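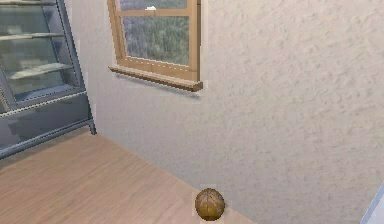
Yuzuki Yagi told me before the trip that I should not go to Nendolska for the glass itself, because the same bowls are cheaper in the city, and that I should go for the people who still cut it. I went on May 5, 2018, when the Bedoya works opened its doors to visitors, and I think now she was half right. The bowls are cheaper in the city. But in the factory shop there are also seconds, and I came home with two of them.

The train stops at the lower end of the town and from there it is a walk uphill, 147 steps and then a road without much shade. A sign at the gate gives the number. I was early, so I drank a coffee in the yard with the other visitors. Our group was led by Liviu Dinu, who spoke quickly and apologized for it every time.

We started in the mixing room, where the sand and soda are weighed. It is a dusty place and we were asked to stay behind the yellow line. The furnace hall comes next. You feel the heat already in the corridor, on the face first. Five people work at one furnace, and they hardly speak. One takes the glass out, another blows, a third is holding the mold closed with his foot. I wanted to ask how they know when the moment is right, but it was too loud, and later I forgot.

The cutting room was for me the best part of the day. Walter Taipe has worked there for most of his life and he let us touch the wheels when they were stopped. He draws only a few lines on the bowl with a red marker — the rest of the pattern he has in his head. For one large vase he needs two days. He showed us also a piece with a mistake in it, and I looked for a long time and could not find it.

Upstairs there is a small museum room. The catalog of the company has 2,363 patterns, many of them not made anymore, and the old drawings are kept in flat drawers which we could open ourselves. I liked the ones from the years when they made lamp shades for trains. The labels are only in the local language, so ask for the printed sheet at the desk.

The tour costs little and lasts until lunch. Wear closed shoes, they are strict with this. The canteen was open for visitors and the bean soup was good. If you buy something, they pack it in newspaper and a box, and my two bowls arrived home whole.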